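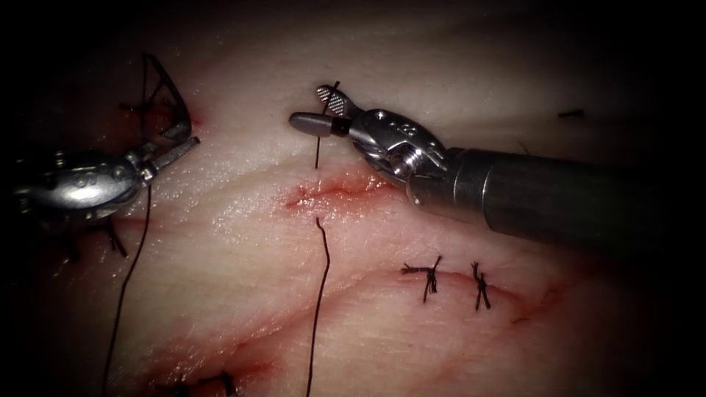 The first thing I packed was the wrong thing. My hospital bag (the one with the good zipper, because I am apparently a person who cares about zippers at a time like that) went off with two novels, a crossword book and a nice blouse for the trip home. I opened neither of the novels. I got one clue in the crossword. And the blouse had buttons, tiny ones, which I glared at for a while before going home in my pajama top and my husband's cardigan.

So much gets written about operations, and so little about the weeks after, when you're back in your own kitchen wondering who put the kettle so high up. I had my gallbladder out in January, and what I wanted to read then was a piece about being bored, sore and slightly weepy on a couch. I couldn't find one, so I've written it.

Let's start with the couch. I live in an old row house in Menar with the bathroom upstairs, and I'd planned to camp in the living room like a queen. I lasted 2 nights! The couch is too soft, and getting up from a soft couch uses every muscle you'd like to leave alone. My neighbor Tarek Helmy, who'd had a hernia fixed the year before, came over with a plain dining chair with arms and set it down by the window without a word. I lived in that chair. I ate in it, dozed in it and got to know the schedule of every dog on the street.

Then there's food. People bring lasagna, bless them, and mine had to go straight into the freezer, since rich food and I weren't on speaking terms yet. What I wanted was toast. Toast, plain rice, and the lentil soup from Hajji, the little place on the corner - they do a half portion if you ask, and the man at the counter started putting the lid on loosely for me once he saw me wrestling with it. If you're cooking for a friend, ask first, and bring it in a dish you don't need back.

Walking was my big project. The nurse had told me to go a little farther each day, so I went to the mailbox, then the bus stop, then the bench outside the old bakery, where I sat down and felt like I'd climbed a mountain. A woman of 50 should not be overtaken by a toddler on a scooter, but I was, and he waved.

What surprised me most was the mood of it all. I'd been so brave beforehand, making jokes at the front desk and everything, and then one afternoon I cried at a commercial for gutters. My sister said she'd done the same after her knee. I wish she'd mentioned it earlier!

I went back to work after 8 weeks, longer than the leaflet suggested, and I'm glad I took them. I still have the chair, by the way. Tarek says he doesn't need it until summer.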